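Progress report to Mitard, May
Prepared by Védís Hjaltadóttir
Fruit and bowl tidying, second stage

The plan promised a table that could be cleared into one bowl, again and again, with artificial fruit. I remain less convinced than Patricio Tapia that this is worth 18 pages of method.

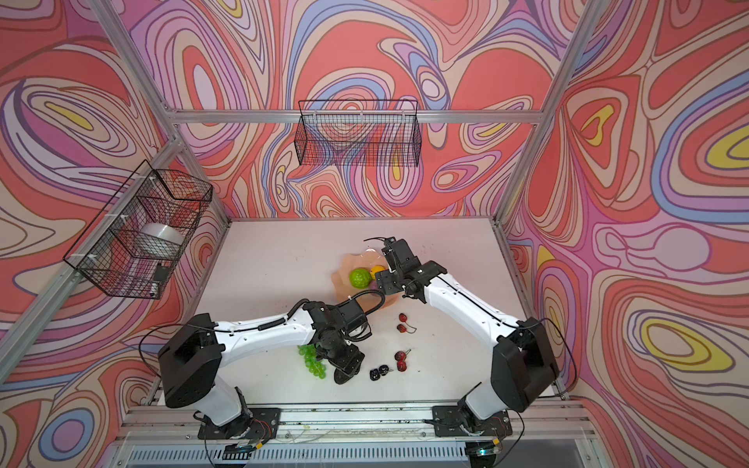
Grapes, lemon, plum and avocado are an easy set. They differ in size and colour, and any scheme looks good with them. The cherries are the real test - small, paired and joined by thin stems - and the plan gives them one paragraph. Milagros Aravena has agreed to rewrite it. 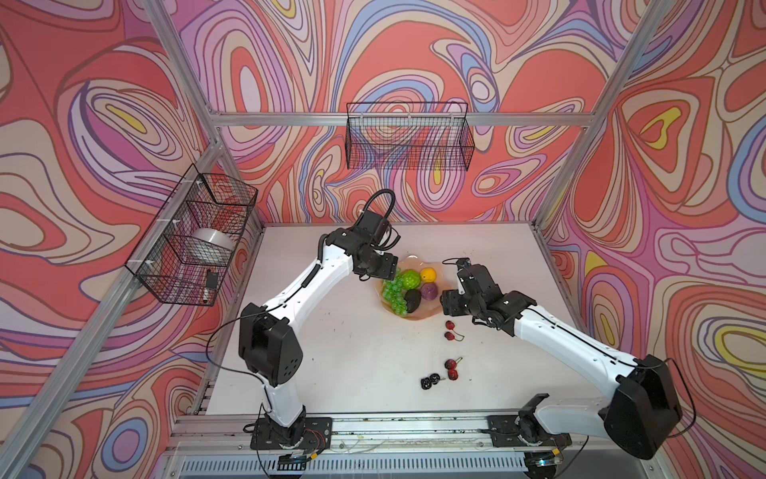 The budget line for wire baskets should be looked at again. Two are hung up and I have yet to read a reason for a third. The patterned wallpaper cost 922, which I would not have approved. We ask that up to 100 be kept back for more cherries. 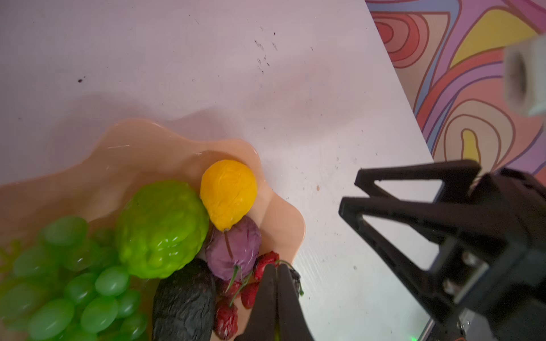 Fruit in the peach-coloured bowl, with red cherries beside the avocado.

Next report: cherries only, please.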